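Questions I get asked about my tables

I run Cuvstead from a unit behind my house, where I do up second-hand tables and sell them on. The same things come up in my inbox every week, so I've put my answers in one place.

Do you take commissions?

Sometimes! I keep a short list and open it again each November. If you've already got a table you love and it just needs some attention, drop me a line any time and I'll tell you if I can fit it in.

What size should I go for?

Measure the room first, then leave 90 cm behind each chair if you can. People nearly always measure the table and forget that somebody has to get out from behind it. My own kitchen breaks this rule on two sides and we all breathe in a lot.

Why are your tops so pale?

I like them that way, mostly. A light top makes a small kitchen feel bigger, and it doesn't show dust the way a dark one does (I lived with a dark one for years, never again). I also like a bit of movement in the grain - straight lines for most of the way and then a loop or a bend wandering through.

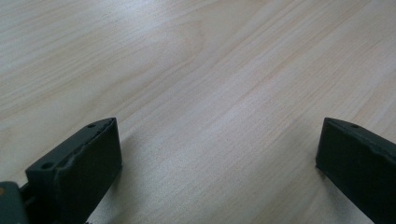 Will the colour change?

Real wood shifts a bit over the years, especially by a sunny window. Move your fruit bowl now and then or you'll end up with a fruit bowl-shaped patch.

What do I clean it with?

A damp cloth and a drop of washing-up liquid, then dry it off. Please don't use spray polish on an oiled top. It leaves a film and I'm the one who has to sand it off.

How much is delivery?

It depends on where you are. I use Stirkell for anything big and they quote by distance, so send me your postcode and I'll ask them. Small side tables go out on Wednesday with my other parcels.

Can I come and have a look first?

Yes, please do, but message me before you set off. Parking is easiest after 10 in the morning, once the school run has cleared. The kettle is usually on and there's a dog, so say if you'd like her kept in the house.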